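Reverb decay in a rented room, second round

The first set of measurements in the Ondholm room had a problem I should have caught earlier. The loudspeaker was 2 meters from the back wall, and the microphone sat close to the midline of the room. Width modes of odd order have a null there, so the low end looked cleaner than it was. Moving the mic toward a corner put the missing peaks back.

The method is the same as before. I play a 20 second logarithmic sweep, record it, and deconvolve to get the impulse response. Decay time comes from the backward-integrated curve, fitted between -5 and -25 dB and then extrapolated to 60. A steady noise floor bends the tail of that curve upward, so I truncate before integrating. The Divska script does this automatically but picks the cutoff too late for my taste, and I set it by hand. 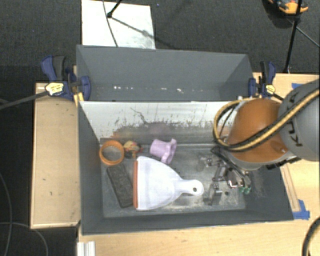

Above 500 Hz the results agree from one position to the next and I consider them settled. Below 125 Hz they don't, and averaging hides more than it shows. A single decay time in that range stands in for a handful of separate resonances, each fading at its own rate. A waterfall plot is more useful there. Mine shows one long ridge that lines up with the length of the room and a shorter one I can't match to any dimension. The closet door is my current suspect. It rattles.

Panels come next. The Samosside boards I have on order are mineral wool in a fabric sleeve, and I plan to hang them with an air gap behind. The gap moves useful absorption down in frequency without adding material. It won't do much for the long ridge, which needs either a great deal of depth or a tuned absorber.

Two loose ends. The sweep level was 2 dB lower for the corner positions, which doesn't affect decay time but does affect the noise margin, so I'll repeat those. And the Panicker preamp hums when the laptop is charging. I ran everything on battery and will keep doing so until I find the ground loop.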